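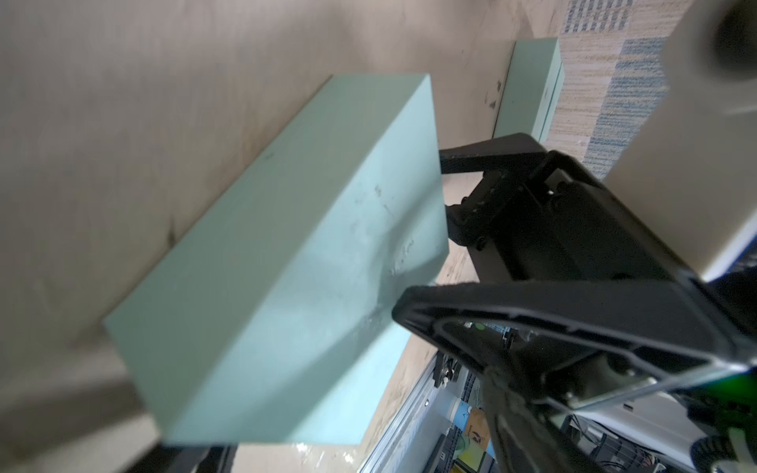
About Durklow

Most security firms will tell you they can keep you safe. We doubt it, and we doubt anyone who puts it in writing. Durklow checks backups for small councils, colleges and clinics. We take a copy, try to bring it back on a clean machine and tell you what came up and what didn't.

We began with 2 people in a rented room in Okel, after a supplier's "guaranteed" restore lost a month of payroll. We have run 810 restore tests to date. In 93 of them the backup was useless, and every one had a green tick beside it on somebody's screen.

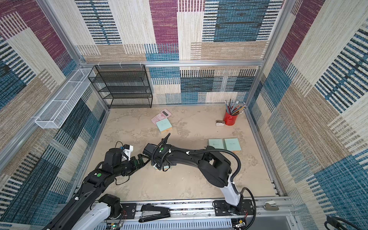
Black wire shelving and a white wire basket against patterned walls.

What we don't do

We don't sell antivirus, insurance or awareness posters. We don't take commission from Flernolen or any other storage firm, though we are asked to fairly often. If your own staff can do the test, we'll say so and send you the checklist.
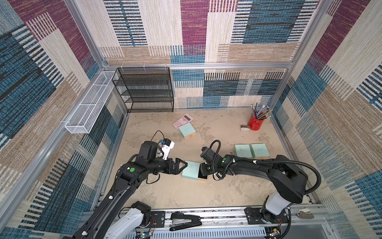 Ranasinghe: I still think you charge too much for bad news, but we'd had three clean audits before you came and not one of them had opened a file.

We left that in, price complaint and all. The fee is the same whether the restore works or fails.

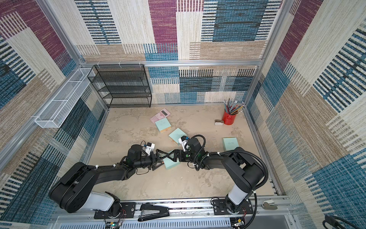 Two black-and-white robot arms, with patterned walls on three sides.

New bookings open in October. Bring the backup you trust most.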